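Simulation and Digital Twins > Benchmarks and evaluation

How strict should success criteria be for a bimanual color sorting task in sim?

Asked by Asabe Nwosu
Monday, January 24, 2022
Viewed 2721 times

I maintain the evaluation side of a small two-arm sorting benchmark we call Pornine. The rule as written is one sentence: "each block ends on the plate of its own color." Two labs ran the same policy checkpoint on it and reported different success rates, and the difference comes entirely from how each of them coded that sentence.

Both hands work at the same time, left on pink, right on teal. The start layout is the usual one:

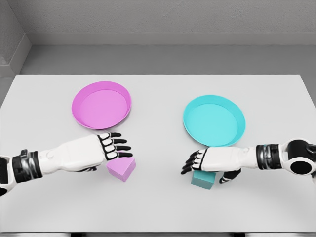
Wedge variant, both hands over their blocks.

Points the two labs disagree on:

Lab A counts an episode as a success the first time both blocks touch the correct plate. Lab B checks only the last step of the episode.

Lab A does not check whether the hand has let go. Lab B requires no contact between fingers and block.

Neither of them says what happens if a block rests on the rim.

We also have two block shapes on the pink side, a wedge and a cube, and at present they are pooled into one number. Is there accepted practice for any of this? I would like to fix the rule text before the next release and not touch it again.

3 answers

Answer 1 (accepted)
Erdal Çetinkaya

I don't know of a formal standard that covers this at the level you need. Industrial safety standards are no help with scoring. What follows is what we settled on for the Genamard suite, and it has held up.

Define success as a state that must persist. First touch is too lenient: a block dragged across the rim and dropped on the table counts. Last step only is too noisy, and it also depends on episode length, so anyone who changes the time limit changes the score. We require the condition to hold for 14 consecutive control steps, evaluated at any time before timeout.

The condition itself, per block:

Block center is inside the inner floor of the plate in the horizontal plane. Use the inner floor radius from the asset file, not the outer rim radius.
Block is in contact with the plate and with nothing else. That takes care of release, and a block leaning on the rim from outside fails the first test anyway.
Block linear speed is below a threshold. State the threshold in the rule text.

Both blocks must satisfy this in the same window. If you let them satisfy it at different times, a policy can place one, knock it off while placing the other, and still pass.

Report the arms separately as well as jointly. In a two-arm task the joint number hides a lot — you may find one side carries nearly all of the failures.

Do not pool the shapes. The cube version is a different task as far as the grasp is concerned, even if the plates and the starting arm poses look much the same:

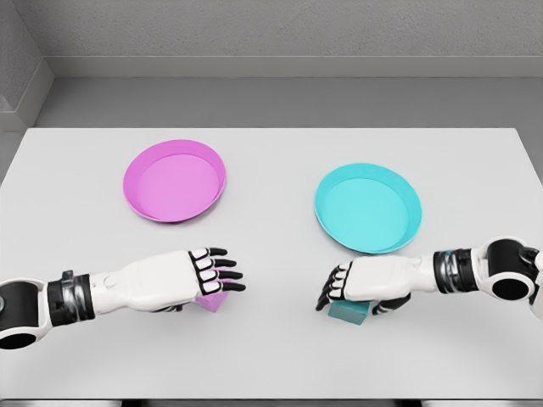
Cube variant. List as a separate row in the results table.

A wedge has sloped or angled faces depending on how it is turned, so record block yaw at reset too.

Last, publish the seeds. We use 123 fixed seeds per variant, listed in a text file next to the scoring script, and results on any other set have to be labeled as such.

Comment — Asabe Nwosu: Thanks. Does the contact test cause trouble with solver jitter? I see contacts flicker on and off when a block is at rest.

Comment — Erdal Çetinkaya: Yes. Treat plate contact as true if it was true in either of the last 2 steps. Do not apply the same filter to finger contact or you will fail clean releases.

Answer 2
Inger Grímsdóttir

Agree with most of the above. I would add a rule on versioning. Put the scoring function in the same repository as the scene, tag them together, and require the tag in any reported result. When we changed plate friction in October, two groups kept comparing against old numbers for weeks.

I would also write down what is not penalized. Hand touching a plate, plate shifting a little, blocks placed in either order: if the text is silent, somebody will add a penalty of their own. For plate motion we allow up to 2 cm and fail the episode beyond that.

Answer 3
Nevzat Öztürkmen

just use final distance from block to plate center as the metric, no thresholds to argue about. Rakier does it this way

Comment — Teresa Henriques: Distance is fine as a secondary metric. On its own it rewards a block held directly over the plate and never released, unless you include height.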